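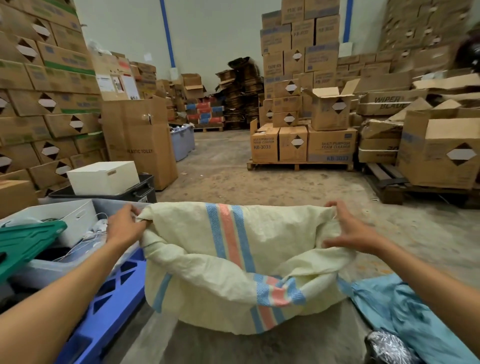 Courses > Sport Management > Match Operations > Week 5 handout

Reading and writing a match report

Last updated 26 September 2022

This handout covers the short club report, the kind posted on a team's own website within an hour or so of full time. Bring a copy to the tutorial. The practice match is Wurnex v Brivgate, played in August in the second round of the cup.

1. The header line

Competition and round come first, then the ground, the attendance and the scorers with minutes. For the practice match it reads:

Cup second round | Biller Park | Attendance: 2,489 | Scorers: Mujić 70, 72

Use the figure on the official match sheet. If the sheet and the ground announcer differ, go with the sheet. Check accents on players' names against the team list.

2. The opening paragraph

Give the result and what it means. Wurnex won 2-0 at home and go into the third round. Both goals came from Mujić, two minutes apart. That is enough for a first paragraph. The weather can wait unless it held up play.

3. The body

Work in time order, but don't give every half the same space. In the practice match the first half had one real chance, a Brivgate header from a corner that went over the bar. One sentence will do. Most of your words should go on the spell after the 65th minute, when Wurnex moved to two up front.

Describe each goal so that a reader who missed it can follow the ball: who won it, who passed, where the shot was taken from and where it went in.

4. Club bias

A club site may favour its own side. It may not change what happened. "We were the better team after the break" is fine. Leaving out a red card is not.

5. Common errors in last year's work

- "Brace" used for two assists
- Added time written as 94 instead of 90+4
- Home and away sides swapped in the scoreline
- Substitutes listed without the minute they came on

For the tutorial

Write the practice report in 250 words, header not included. Hand it in on paper with your student number at the top. Marks are for accuracy first, then order, then style.

Filed under: Handouts, Football, Writing for Clubs

This site uses cookies to remember your login. By continuing you agree to our cookie policy.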